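Two grippers, one box of cotton pads

Cotton is a poor choice if you want a gripper to look good. It squashes, it frays, and two layers pressed together feel much like one. Bassey picked it for this spring's comparison anyway, putting a two-finger gripper from Prukitz up against a three-finger one from Skelmont, with bare hands as the yardstick.
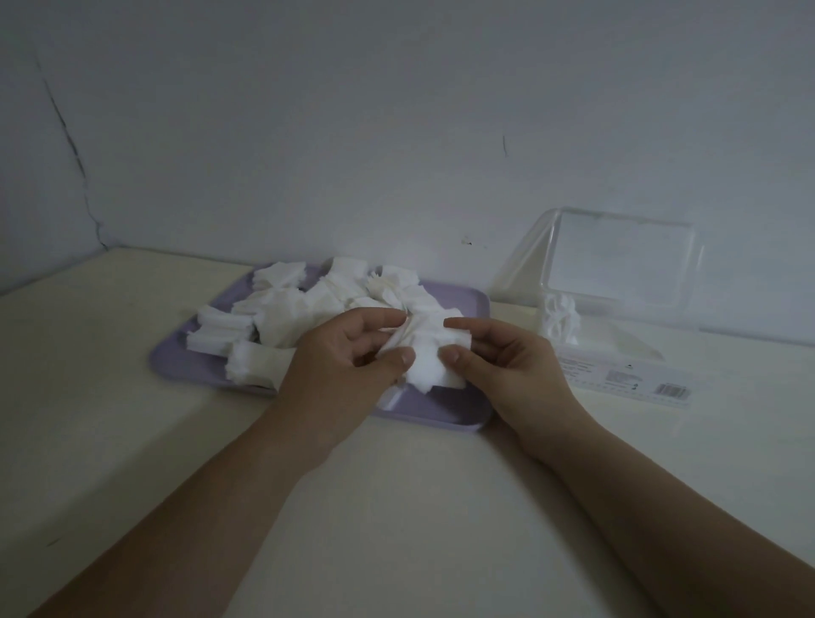
A hand run at Bassey, recorded from head height

"We started with blocks and bottles in February," Mallet says. "Both grippers did well and we learned almost nothing. You need something that gives way."

The job sounds simple: take pads from a clear plastic box, separate them and set them out on a tray. The hand runs came first, recorded from head height, so that the team had something to measure the machines against. Mallet was surprised by how much of the work went on between the fingertips.

"You pinch one side, you pull with the other, the pad stretches a bit and you feel it let go. I'd have told you I just picked them up. When I watched the recordings I was doing three or four small things each time."

Each gripper then had 384 attempts, split over 12 sessions, on the same pair of arms and with the same controller. The Prukitz was quicker to close and easier to set up. Its trouble was force. At the lowest setting it still pressed the layers together, and it often lifted a whole wad when one pad was wanted.

"It's a good gripper for boxes," says Mallet. "I'd buy it for boxes."
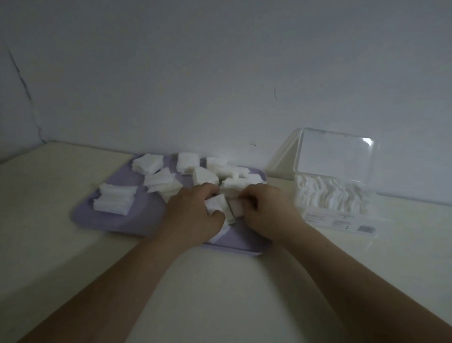

Slower, but gentler

The Skelmont took longer over every pick, and its third finger got in the way near the rim of the tray. It was better at holding a pad by the edge while the other arm pulled, and Mallet thinks that matters more than speed for this kind of work.

"Pulling apart is a job for two hands. One holds still, one moves. If the one holding still slips, you've got nothing."

Fingertips wore out faster than expected. The soft covers on the Skelmont were changed after 18 hours, by which time they were picking up fibres and dropping them elsewhere. The Prukitz covers lasted the whole test.

Cameras caused their own delays. White pads on a lavender tray are easy enough to find, but white on white in a stack is another matter.

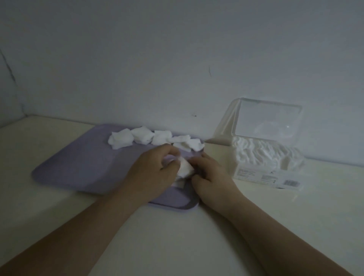

Photos: Bassey test room, June 2024

Mallet tried 2 wrist cameras before settling on the one with the closer focus. "With the first one, the edges of the pads just melted into each other. The arm would go for the middle of the pile — a fair guess, but no use to us."

Asked which gripper he would keep, he says the Skelmont, with thinner fingers if the maker will supply them. The next round will use folded gauze on the same tray.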